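Jislow Interior Paint, Low Sheen
Dries in 2 hours, or so the tin insists. Over 90 colours, 34 of them white.

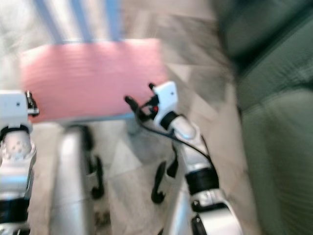
A bit of pink

Sold by Flumavel in 4 L tins.

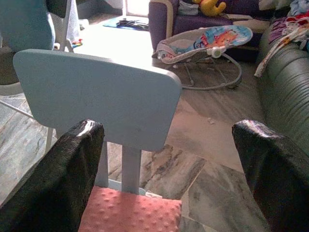 Maren Tully, catalogue writer

I've painted my hallway twice with it. The first colour was my own fault.
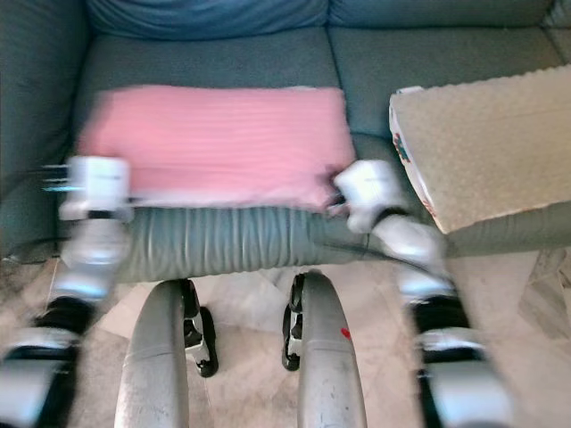 The second was Strebel Grey, and it's still up.

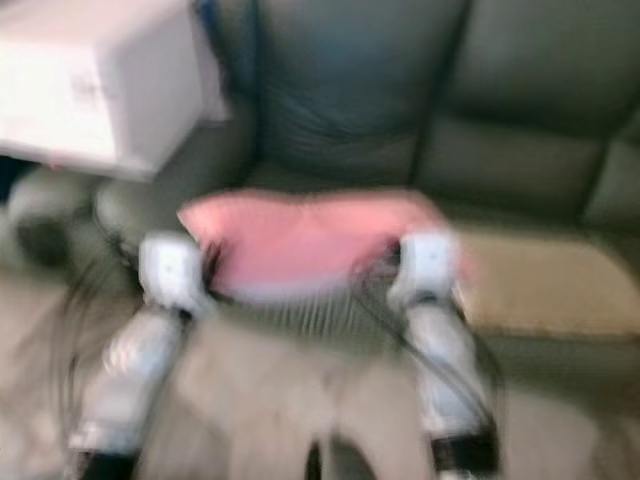
Coverage is 16 square metres per litre on a smooth wall. Mine wasn't. If you're matching furniture, a green sofa with something pink by it wants one of the quieter whites.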